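**Project report, part 2: testing the Rolano hand-held gripper kit**

Our group was asked to review one commercial kit for recording hand movements, which can later be used for teaching a robot. We chose the Rolano kit from Skamov. It comes as a pair of grippers, and the user holds one in each hand. We tested it in the Imanar hall in March, under the normal ceiling lights.
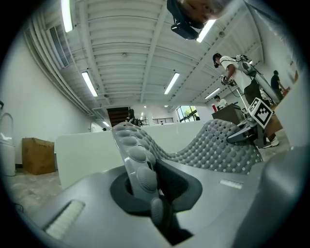
*Figure 1. View from one gripper, with the finger, its rubber pads and a square marker.*

The first thing we checked was the marker tracking. The manual of Skamov asks for good light and a free line of sight to the markers. In our trials the tracking was lost mostly when the user turned the wrist too far to the inside. After we practiced for one afternoon, this became more rare.

The second task was to handle a soft gray mat with small bumps. The user takes it at two places, one with each gripper, and lifts it a little from the floor. We repeated the task 10 times for every user.
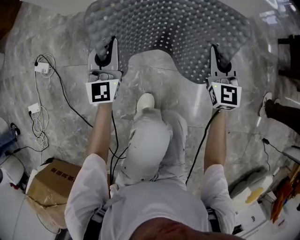
Soft objects are more difficult than boxes, because the shape changes when the hands move. The rubber fingertips helped us very much. The cables were less comfortable. We had to watch them when we changed the position of the feet, and we would like a longer version.

The Magalhães software saved 3871 samples in total. Export was simple, but the preview stops after 1000 samples and must be opened again. We have written this to the support and we wait for the answer.

Our opinion of the kit is positive. For the next part we will test it with smaller objects on a table.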